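Teleop demos for the stick pickup task, how do you all handle the last inch?

dzamfir
Posted Nov 27, 2022

Collecting demos in sim for a small pickup task, forked stick on a wood surface, parallel gripper, wrist view only. 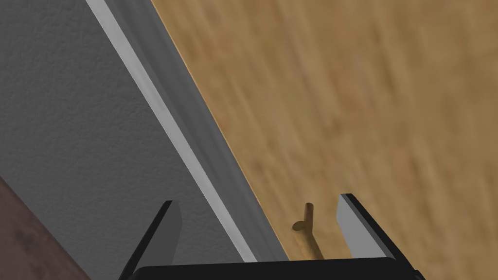 so my approach is fine, I get over the thing with the fingers wide and then I just sit there. Fiddling. Tiny yaw corrections, back a little, forward a little, then close. Every demo has this dead stretch in it and the policy learned the dead stretch. It hovers and does nothing till timeout. 314 demos so far, all by me, all with a space mouse. Do I trim the pauses or start over?

tirkach_fan
what's your action space, deltas or absolute?

dzamfir
deltas. end effector frame

tirkach_fan
yeah then thats your problem. Near zero deltas all look alike, the policy sees "over stick, do nothing" way more than "over stick, close". Drop any step under a small threshold and retrain before you record anything else. Takes ten minutes.

hoani
Disagree, kind of. Did exactly that in January and it got rid of the hovering but then it closed early, like on the way down. The pause was where I was lining up and the cut took the lining up with it. Small corrections are still corrections

tirkach_fan
depends on threshold. you probably set it too high

hoani
set it three different ways. same thing every time

Danica M
Start over imo. Sorry. I know it hurts. We had 2,278 demos from a bunch of different operators and ended up keeping 756, and the smaller set trained better. Slow hesitant ones were the worst of the lot. Practice the motion maybe 20 times without recording, THEN record.

Also where are you grabbing it? With a forked one you have to pick a spot and stick to it. If half your demos go for the main stem below the fork and half pinch up by the side branch it averages them and lands on neither.

dzamfir
uh. both. whichever was closer

Danica M
well there you go

fotau77
nobody asked but space mouse is half of it. I switched to a VR controller and my pauses basically vanished, wrist rotation is just your wrist. With the puck I was always doing translate, stop, rotate, stop

hoani
VR gave me shaky demos tho. Arm gets tired after a hour and it shows in the data

fotau77
so take breaks lol

allov
Late phases need more coverage anyway. Reset with the gripper already near the stick, slightly off, random yaw, and record only the finish. Short clips, you can do loads of them in an evening. Mix with your full length ones. No need to throw out 314.

Danica M
That works if he fixes the grasp point first. Otherwise its just more of the same mess, faster

allov
sure, agreed

dzamfir
ok plan. Stem grasp only, tossing every demo that goes for the branch, then short resets like allov said. Will try the threshold on what's left just to see, its cheap. No VR headset here so the puck stays.

tirkach_fan
post the threshold you end up with. I still think hoani's was too high

hoani
it wasnt

dzamfir
Update, sorted them. More branch grabs than I thought, ugh. Recording the short ones tonight. Does anyone randomize the stick rotation all the way around or only part? mine's been all the way and some of those angles are miserable to line up

Danica M
all the way, but do the miserable ones when you're fresh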